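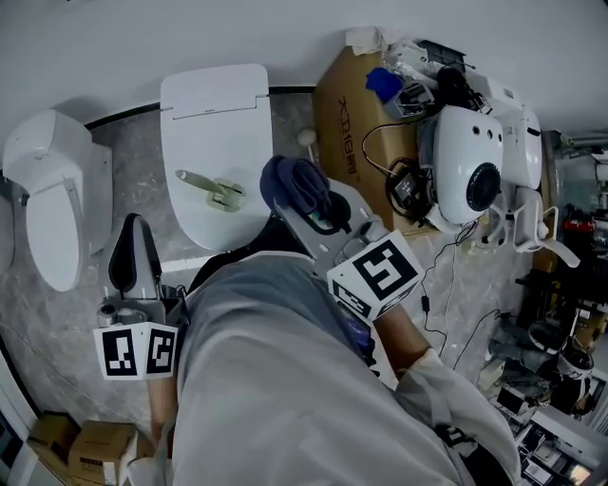 ロジェリオ・セイシャスさんからは、届いた石は緑が深く、裏側まできちんと磨いてあった、との感想が寄せられています。

## マラカイト 磨き原石 Dendeck 285

孔雀石の名でも知られる銅の炭酸塩鉱物です。濃淡の緑が縞になり、切る向きによって同心円や波形の模様が出ます。本品は縞の幅が広く、片側に淡い緑の帯が入ります。

- 品番:Dendeck 285
- 重量:600 g
- 仕上げ:全面研磨、底面のみ平らにカット
- 取扱:Skoltano 鉱物部

原石は1989年にPachecoのコレクションに加わったもので、研磨はLondportの工房で行いました。底に当時のラベルの糊跡が少し残っています。縁に小さな欠けが一か所ありますが、樹脂での補修はしていません。

### お手入れ

モース硬度は3.5~4で、水晶などと一緒に保管すると傷がつきます。酸に弱いため、酢やクエン酸を含む洗剤は使えません。超音波洗浄も避け、乾いた柔らかい布で拭いてください。

同じ母岩から取った1000 gの石は3月に売り切れました。再入荷の予定はありません。木製の台座は別売りです。

掲載日:2022/06/05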